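Progress report to the Jacquet Fund
Project: Household waste separation in the Grakska district, second period
Prepared by Solange Masson, project coordinator, Monusar
4/6/18

Summary of the period

In this period we continued the weekly collection in the lower part of Grakska and started the new one on the hill side. At the end of the period 482 households are registered. Of these, 467 gave us at least one bag that we could weigh. The other 15 are registered but did not take part yet, and we have started to visit them.

The main result is that families now separate food waste quite well. The main difficulty is still soft plastic, which arrives mixed with paper and with foil. The second difficulty is transport, and I explain it below in its own section.

Registration and visits

Registration was done door to door by two teams. Each team had a printed list of streets and a short form. In the first period the form had two pages and people got tired before the end, so we reduced it to one page. We lost the question about garden size, but we did not use this answer for anything.

On the hill side the visits were slow. Many houses have no number, and the municipal list uses old street names. Sylvain Rey made a hand drawing of the hill streets with the names that residents use, and this drawing is now our working map. We would like to have it made properly before August, if the fund agrees to use the small amount left in the printing line.

We also learned that evening visits are much better than morning visits. In the morning we often met only grandparents or children, and they did not want to sign. We changed the hours of both teams in the second week of the period.

Food waste

Food waste is taken to the composting place behind the market. The first heap was turned four times and is now resting. The second heap was too wet after the rains and had a strong smell, and two neighbors came to complain. We added dry leaves and sawdust from the carpenter in Sonia street, and the smell became acceptable after some days. We now keep a reserve of sawdust under a cover.

Nobody has received compost yet. We promised it to the families for their gardens, and they ask for it often. I prefer to wait until it is ready, even if this makes us look late.

Soft plastic

Soft plastic was the part we knew least when we wrote the proposal. We expected that the buyer would accept it in mixed form. In fact the buyer takes only film that has no paper and no foil, and he pays a different price for clear film and for colored film. One full load was refused in this period for this reason, and we had to pay the return trip. Since then the plastic is spread on a table and looked through by hand before it goes to the bale.
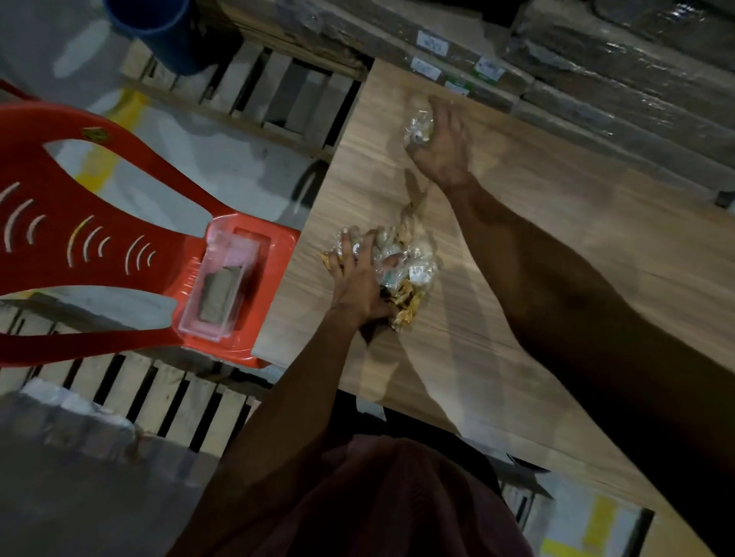

Transport

Our vehicle is still the small truck shared with the municipal garden service. The agreement says that we have it two mornings each week. In practice we lost several mornings, because the truck was under repair or because it was needed for fallen trees after the storm. When a collection is cancelled we inform the street contacts by telephone, but not all families receive the message and some bags stay outside for the night. The dogs open them, and this is bad for our name in the streets.

We asked for prices from two local drivers. The first one is cheaper but his truck is open, and the plastic would fly. The second one has a closed truck and is free on the days we need. I attach his offer. If we move the money planned for the second weighing scale, we can pay him until the end of the project. The first scale works well and we can continue with only one.

Training of the street contacts

There are now 14 street contacts, and each one speaks for the families on one or two streets. They met twice in this period. The first meeting was about the collection calendar and it went too long. In the second meeting we spoke only about what goes in which bag, with real waste on the floor of the meeting room, and the contacts asked many more questions. Several of them repeated the same exercise at home for their neighbors without us asking for it.

The leaflet must be corrected. It says "plastic" with a drawing of a bottle, so people understood that bags and film are not wanted. The new version will have two drawings, one for hard plastic and one for film. I also want a line about packing tissue, which many people believe is plastic.
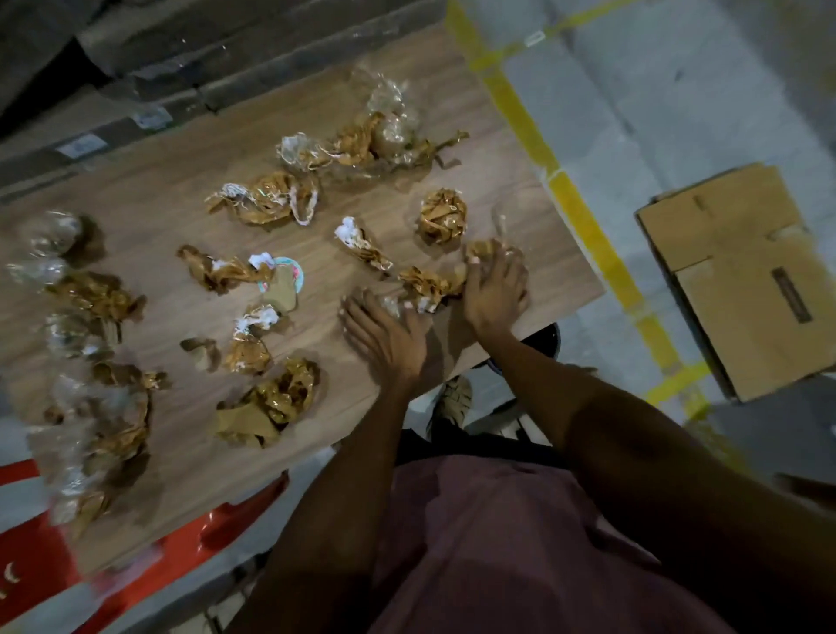

The cost per household is a little higher than in our plan -- this is mostly because of the refused load and the fuel for the hill side, where the truck goes up half empty. I expect it to go down when more families from the hill are registered. One more point has an effect on the cost, and it is the time for checking the material by hand. When the film comes in many small wads, with tissue mixed in some of them, each piece must be pressed flat and looked at, and this takes longer than one big clean bag. We did not plan hours for this work. For the next period I have moved four hours each week from office work to sorting, without change to the total for salaries.

Spending

Spending is inside the limits in all lines except fuel. The printing line is underspent, as I mentioned. The line for gloves and bags is almost finished, and we will need to buy again before the next report. The full table with receipts is sent separately by our accountant.

There is one receipt missing, for the rent of chairs for the first meeting. The owner promised a copy. If it does not arrive, Monusar will pay this cost from its own money and we will take it out of the table.

Plan for the next period

Visit again the 15 households that did not give any bag, and remove from the list those who do not want to continue.
Print the new leaflet and give it together with the first bag of compost, if the compost is ready.
Sign with the driver of the closed truck, after your approval.
Ask the buyer to give us his quality rules in writing. Until now we have them only by telephone, and they were not the same each time.

Requests to the fund

We ask for your approval on two changes: the money of the second scale to be used for transport, and the rest of the printing line to be used for the street map. We would need an answer on transport first, as the driver keeps his offer open for one month only. For questions on the map, please write to Sylvain Rey directly, and for all other points to me.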